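The Karotlow Tapes

The drummer quit in July, after the second rehearsal, and took the kit with him. That left Bohdan Didenko with a singer, a bass player and a room he had paid for until the end of the month.

The band was called Fandus. They had one seven-inch out, pressed in a run of 118 because that was what the money covered. Most of those had gone to people who already knew them. A shop called Skinville kept a few by the register, between the patches and the shoelaces, and the owner had sold two.

"We could be a band without drums," Marta Bondarchuk said. She sang. She was sitting on her amp with her boots on the heater, which was off.

"There are no Oi! bands without drums," Bohdan said.

"Then we'd be the first."

Wilson Llanos didn't say anything. He was changing a string. He had played bass in five bands and had seen four of them end in rooms like this one, and he had learned to keep his hands busy while the others talked.

The show was at the Karotlow, which held 90 people if the pool table was pushed back. They were third on the bill. Alasdair MacLeish ran the place and had put their name on the poster in letters smaller than the price of admission. Bohdan called him from the hallway and asked if he knew a drummer.

"I know one," MacLeish said. "He's slow to warm up to people."

"Can he play fast?"

"He can play fast." 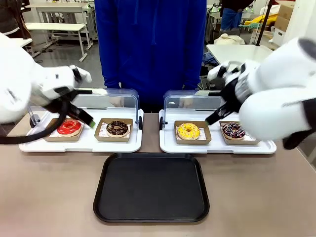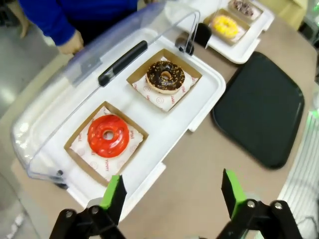

The drummer's name was Maksym Dmytriv and he was older than they expected. He came up the stairs at six in the evening with a snare in a bowling bag and a pair of sticks in his back pocket. He shook hands with Wilson and nodded at the other two.

"Where's the kit?" he said.

"Gone," Bohdan said.

Maksym looked at the corner where the carpet was still flattened. Then he put the snare on a chair, sat down on a milk crate in front of it and asked them to play something.

They played "Lytvynenko Street," the A-side. Marta had written it about the block where she grew up, and it was the only song they never argued over. Maksym let the first verse go by without touching the drum. He came in on the chorus, hard, and stayed in. When it was over he wiped his face with his sleeve.

"You speed up," he told Bohdan.

"It's supposed to be fast."

"It starts fast. Then it gets faster. By the end she can't get the words out."

Marta laughed. She had been saying so since the spring.

They played it again, and this time Bohdan watched the sticks. It felt too slow to him all the way through. Wilson had his eyes closed. On the last chorus Marta held the long note, the one she always had to cut short, and she held it as long as she wanted.

They went through the rest of the set until somebody in the unit downstairs banged on a pipe. Maksym put the snare back in the bag.

"I was in a band that opened for everybody," he said. "We drove 130 miles to play to the bar staff. I'm telling you so you know I've done that part."

"Does that mean you're in?" Bohdan asked.

"It means I'll play the Karotlow. Ask me after."

He went down the stairs. They heard the street door, and then a car that took a few tries to start.

Bohdan unplugged his guitar and wound the cable around his elbow. Marta was writing the set list on the back of an electric bill. She had put "Lytvynenko Street" last, where it had always been first.

"Why there?" he said.

"I can sing it at the end now."

Wilson shut his case and looked around for his jacket. It was under the milk crate. He shook it out, put it on and turned off the light at the wall, and the three of them felt their way down to the street.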